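Gramulel Countertop Sprouter – Owner's Guide
Section 4: Your First Batch of Sprouts

Welcome to the fun part! If you have worked through Section 3, your Gramulel is assembled, rinsed and ready to grow. A first batch needs very little from you (a couple of minutes in the morning and again at night), and fresh mung beans beat anything from a bag.

4.1 What you need

- The Gramulel base, both growing trays and the vented lid
- Sprouting seed, sold as untreated and meant for eating
- A bowl for soaking
- Cool drinking water
- A clean kitchen towel

CAUTION: Never use garden seed. It may be coated with chemicals that do not rinse off.

4.2 Soak the seed

1. Measure 34 grams of dry mung beans or lentils for each tray. It looks like a tiny amount, but please trust us on this one – they swell like crazy.
2. Pick out any broken or shriveled seeds and small stones.
3. Rinse under the tap until the water runs clear.
4. Cover with plenty of cool water and leave overnight. Small seeds such as alfalfa and radish need only half that time.
5. Drain well. Do not keep the soaking water for drinking or cooking.

4.3 Load the trays

1. Spread the soaked seed one layer deep. Crowded seed heats up and goes sour.
2. Stack the trays on the base, notch over notch, until you feel them seat.
3. Set the lid on top with the vents open.
4. Put the sprouter out of direct sun, at normal room temperature.

NOTE: Growing two kinds at once? Put the faster one in the top tray so you can lift it off first without disturbing the other.

4.4 Rinse and drain

1. Rinse each tray twice a day, morning and evening. In hot weather, add a rinse at midday.
2. Tilt the tray and let it drain fully before you put it back.
3. Empty the base every time. Standing water is the usual cause of a failed batch.

The fine white fuzz you may see on radish and broccoli on the second or third day is root hair. It lies flat when you rinse. Mold is patchy, smells musty and stays put, and any tray that has it should be thrown out and scrubbed.

4.5 Harvest and store

Taste a few each day and stop when you like them! Mung beans are usually ready by day four or five. Give them a last rinse, then spread them on the towel until they feel dry to the touch. An open rack gives the trays good airflow after washing, and any clean food container with a lid will do for the fridge.

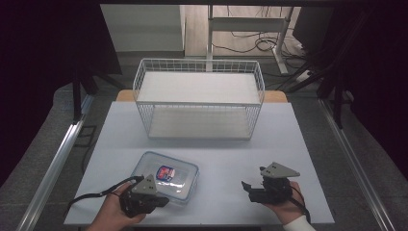 4.6 Clean the sprouter between batches

1. Take the trays apart and brush out the slots with warm, soapy water.
2. Wipe the base with white vinegar, wait 17 minutes, and rinse.
3. Let every part air-dry before stacking.

CAUTION: The base is not dishwasher safe. High heat warps the drain channel.

4.7 Eating your sprouts

Keep sprouts cold and eat them within a few days. Anyone who is pregnant, very young, elderly or has a weakened immune system should eat sprouts only when thoroughly cooked. They are wonderful in a hot stir-fry – add them early and let them steam all the way through.

Section 5 covers wheatgrass and pea shoots, which use the deep tray and a little light.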